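School transport appeals: what the distance rule measures

Jan 4, 2026

The transport application for Florach was refused in November. The letter gave one reason: the walking route was under the limit for a child of that age. I have since been through the appeal process, and these are my notes on it.

The limit in our area is 2 miles for younger pupils, measured along the nearest available walking route. It is not a straight line, and it is not the driving distance. The measurement runs from the gate of the home to the nearest usable gate of the school. The second part matters, as Florach has two gates and the rear one is locked in the morning.

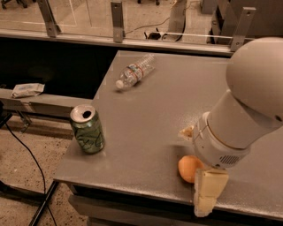 I asked for the route map. It arrived as a PDF from Tedico, the firm that runs the mapping for the transport office. Their route used the rear gate. It also used the footpath behind the Dornusen estate, which has no lighting and floods at the lower end. A path can be counted if a child, accompanied as necessary, can walk it with reasonable safety. Lack of lighting alone did not count against it at stage one.

The gate was the simpler argument. Going round to the front adds 700 metres, and that put us over the limit. I measured it with a hired wheel, then again on the large-scale map. The results differed by 6 metres. 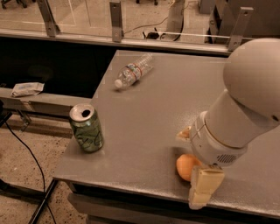 The stage one form allows one page. I put the following on it:

Reference number (ours ended 1578)
The gate used in their measurement
The opening times of both gates, from the school office
My measured distance to the front gate
The request, in one sentence

Photographs of the path went in as a separate attachment. Keep the file small, as the upload page rejects large ones without an error message.

The decision was reversed at stage one. The pass covers the Tkachenko Coaches service only, and it has to be renewed each school year. Renewal opens before the summer holidays and the same map will be used unless it has been corrected, so I have asked for written confirmation of the gate change. No reply yet.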